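Skanis Folding Shopping Trolley – for markets and second-hand shops

The Skanis is a two-wheel trolley for people who like to spend the whole day going from one thrift store to the next. It carries up to 28 kilos and folds flat, so you can take it on the bus or keep it behind a door at home. The bag comes off with four snaps and can be washed by hand in warm water.

Inside there is one large space and a flat pocket for records, prints or picture frames. The pocket has a soft lining on both sides. Glasses and plates should still be wrapped in paper, please.

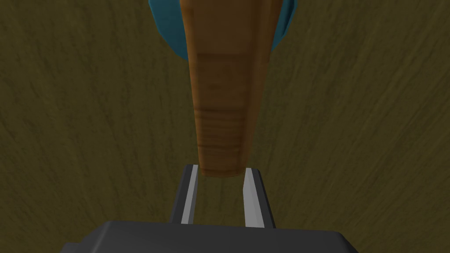

The wheels are made by Tomel and turn quietly on pavement. On old stone streets they are a little louder – the larger wheels from the Hartley set are better for this, and they fit on the same axle without tools.

Colors: gray, dark green, mustard
Height with handle out: 98 cm
Weight: 2.1 kg
Item number: 1193
Customer ratings: 428
Warranty: 7 years on the frame, one year on the bag

Orders are sent from our store in Pirberg. Spare bags in mustard will be back in November.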